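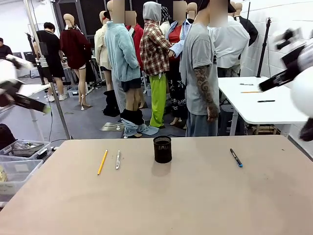 The Idach method is a system of desk organization promoted to offices and home workers, built on the claim that the placement of small tools affects how much work a person gets done. It divides a desk into zones by how often each item is picked up, and it allows only one container for writing tools. Supporters hold that a pencil, a pen and a marker left lying beside an empty mesh cup, as on the beige tabletop shown, amount to a "leak" of attention. Evidence for such a leak is thin, and most of what has been written in favor of the method comes from people who sell courses in it.

Origins

The method takes its name from the Idach company, which began as a supplier of filing cabinets and moved into training when cabinet sales fell. Its first handbook set out 18 rules, later cut to 11. The company has said that the shorter list reflects research, but no study has been released that explains which rules were dropped or why. Several of the rules that remain repeat advice found in much older secretarial manuals, including the instruction to clear the desk at the end of the day.

Practice

Followers sort their belongings into near, middle and far zones. The near zone is supposed to hold only what is needed for the current task. Anything unused for a week goes to the far zone, usually a drawer or a shelf. The handbook does not say what to do with items that are rarely used but needed in a hurry, such as a stapler or a spare key, and trainers give conflicting answers.

Claims and evidence

The figure most often quoted is that a sorted desk saves a worker 1,000 minutes a year. It comes from a survey of 700 customers of Etunent, a training firm licensed to teach the method. Those who replied were asked to guess how much time they had saved. There was no comparison group, and the customers had already paid for the course - a poor basis for any measurement.

A small trial at the Rukdale insurance office found that staff liked their desks better after training. It did not find that they finished more work. Promotional material cites the first result and leaves out the second.

Criticism

Critics point out that many people work well at messy desks, and that time spent sorting pens is also time away from work. Others object to employers making the method compulsory, particularly in shared offices where desks change hands daily and zones have to be set up again each morning. The Cheng system, a rival with looser rules, makes similar promises and has been tested no better.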